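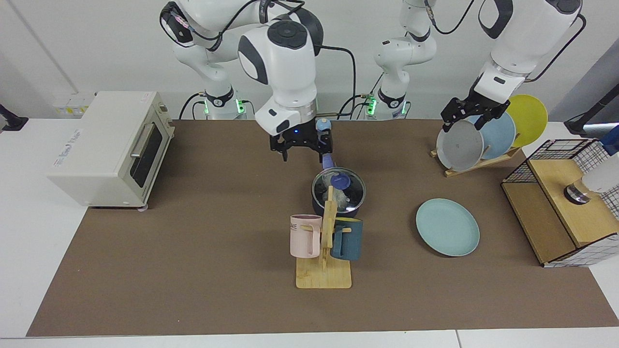 ## 3.2 Tableware and storage furniture

What delighted us most in the small-kitchen corpus was how much of a meal is decided by where things are put down. Plates in the Riquelme layout stand on edge in a wooden rack, overlapping, so a cook picks by colour at the rim. The mug tree, by contrast, shows every cup whole. Dhanial (26/04/2020) called such pieces "open cupboards", and we have happily kept his term.

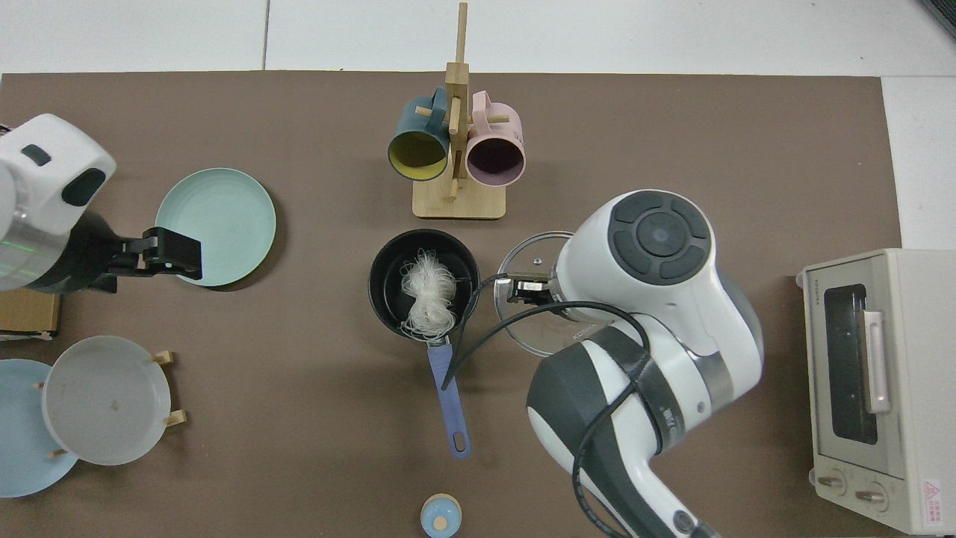 **Figure 2.** Mug tree with two mugs, and a black saucepan holding dry white rice noodles.

The long-handled saucepan is a wonderful case. Its handle claims bench space well beyond the pan itself, and cups, plates and lids have to be arranged with that in mind. Lids are harder still: a glass lid has no home of its own, and over 11 of our participants named it as the item they most often had to shift.
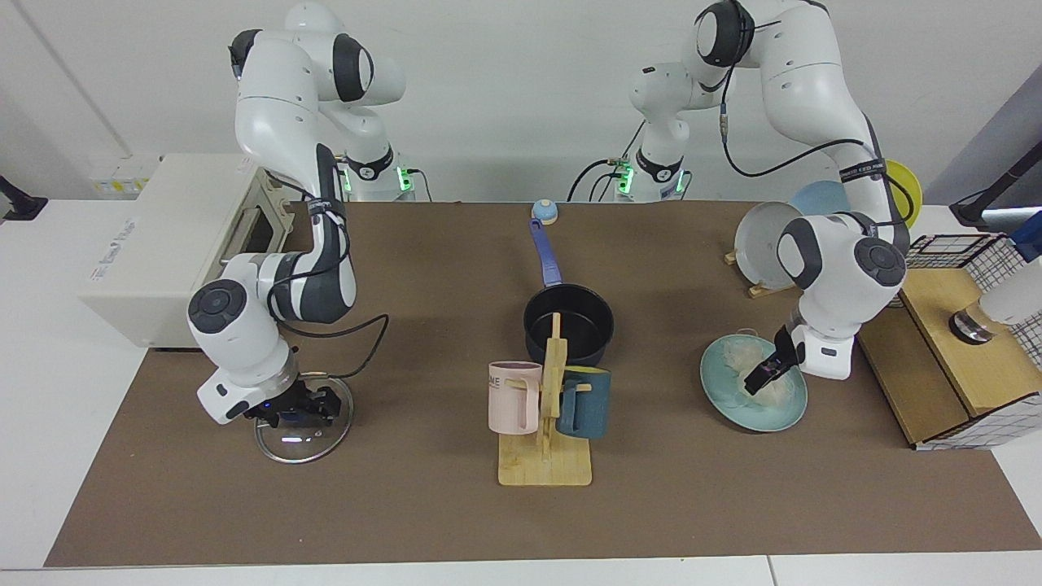

Noodles bring the plate into the same negotiation, as a flat plate needs clear mat on all sides before anything stringy is served onto it. We coded these moments as "landing" events and found them a real pleasure to work with. The full set of 1155 events is treated in Section 6.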